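Workshop notebook, July, after lunch

Okay, glue-up number two for the long bench top. Writing this down while I still have glue on my hands, because last time I waited until evening and forgot half of it.

Boards came off the rack at 8:30 and I left them stickered by the door while I swept. Moisture meter said 9 percent on all but the one from the Fenness pile, which read 11. Leszek would tell me to put that one back and wait. I did not put it back. (Leszek, if you're reading this, I know.)

Jointed the edges in pairs, one face in and one face out, so any error in the fence cancels itself. That trick came from Moushumi and I've used it on everything since. Dry fit was good on three of the joints. The fourth had a hairline of light showing in the middle, maybe a foot long. I took two more passes and it closed up with hand pressure, so I called it fine. A little spring at the center I don't mind, but a gap I have to crush shut with clamps always comes back to bite me in the winter.

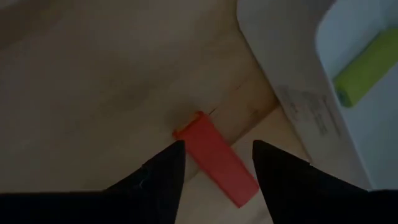 Glue was the Mestton slow set, the jug we opened in the spring. It had thickened a bit so I stirred it for a good long while and it loosened up okay. Used a roller on both edges this time and what a difference! With the brush I always end up with dry spots near the ends. Still put on too much, though, and the squeeze-out ran down onto the clamp bars. Need to wax those again. Or buy the blue tape Sandamali keeps talking about.

Clamps alternating over and under, snugged from the middle outward. I had the last one tight at 22 minutes from first glue, and the jug says you get 25, so that was closer than I like. Next time I want a second pair of hands, or I'll do it in two halves and join those the next morning. Kanako does all her wide panels in halves and hers come out flatter than mine, so there's probably a lesson in there.

Checked with the straightedge and it was cupped a hair toward the windows. Backed off two of the top clamps a quarter turn and it came down flat. I'll scrape the squeeze-out when it's rubbery, so around 3 if the shop stays this warm.

Length, so I stop remeasuring: rough panel is 2800 mm, finished top is 2582. Plenty to trim off the ends, and I want all of it — there's some snipe on the left side that I couldn't get rid of.

Things I still owe people: Malsha needs the planer Thursday-style, meaning all day with no interruptions, so work out a slot with her. The Celudier blades are dull, don't put them back in the drawer with the sharp ones. And whoever has the wide cabinet scraper, I need it by tomorrow morning, please.

3:20, scraped. Came off in long curls, very satisfying. Clamps stay on overnight.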